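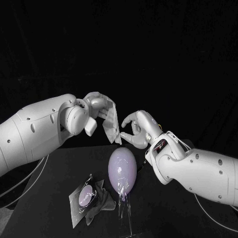

Kobina Essien wrote in to ask whether the Gounder two-arm kit can be taught a soft-object task without writing any code, and whether a weekend is enough time. Yes to the first. For the second, I'd say yes if your table is already set up, and probably not if the arms are still in their boxes!

I've been working with the Gounder kit for most of March, and the balloon exercise is my favorite thing to do with it. A balloon is light, slippery and very unforgiving, so you learn fast how gentle your settings really are. Cloth teaches you something completely different (it never hangs the same way twice), and scissors are the graduation piece. This page covers the full setup and the order I'd practice in.

What you need

The Gounder kit with both arms and both hands
A dark, matte tabletop and a plain dark backdrop
Balloons, and plenty of spares
Clear tape
A small cloth
Light scissors with large handle loops
The Borkar teaching software, which comes with the kit

Setting up the table

Step 1. Hang the backdrop first, then bring the table up to it. I did it the other way around and had to crawl behind everything with clips in my mouth.

Step 2. Set the arms on opposite sides so the hands can meet over the middle of the table. Run the reach check in Borkar and move the mounts until both sides come up green. Padmavathi Krishnan, who wrote the quick-start sheet, suggests doing this with the hands raised as well as lowered, and I agree with her completely. Mine passed low and failed high.

Step 3. Route the cables. Leave a generous loop under each arm, then swing both arms through their whole range by hand, slowly, before you turn on the motors.

Step 4. Tape the balloon down. Run long strips from the lower end of the balloon out over the table and press them flat. Egg-shaped balloons stand up nicely this way, with the wide end on top. Don't overinflate. A slightly soft balloon forgives a bump and a tight one won't.

Teaching the moves

Step 5. Start with one hand and the cloth. Set grip force to 29 in the Borkar panel, guide the hand to a corner, close the thumb and index finger, and lift. Record it, play it back, then record it again with the cloth bunched up differently. I like to have 34 good recordings before I move on, and I throw out any where I hesitated halfway.

Step 6. Add the other hand. Hold the cloth up over the balloon with one hand and bring the other toward it with the fingers open in a loose pinch. Stop just short of touching the first few times. Once the approach looks smooth, let the second hand close on the cloth and have the first one let go. The handover is where this kit shines. The fingers feel wonderfully light when you guide them, and the playback keeps the little pauses you put in.

Step 7. Bring in the scissors, keeping the blades almost closed. Let one hand take the handle loops and bring the fingertips of the other in beside the blades near the pivot. Keep the playback speed at 90 or lower on the slider, wear eye protection, and keep your own fingers out of there while the motors are on.
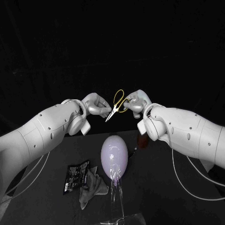
What I'd like to see improved

The manual. It has a lovely section on the arms and hardly anything on the hands, so I spent a whole evening finding out that finger calibration lives under "Session" and not under "Hands." Ornasano, the shop I ordered from, sent me a one-page note that cleared it up, and I think that note should be in the box.

Playback also gets sluggish once a project goes past 300 recordings. Splitting it in two fixes that, but you have to copy your grip settings across by hand.

Those gripes aside, I'm having a great time with it. Next I want to try the same steps with thinner cloth, and if the handover still works at a grip force that low I'll add the settings to this page.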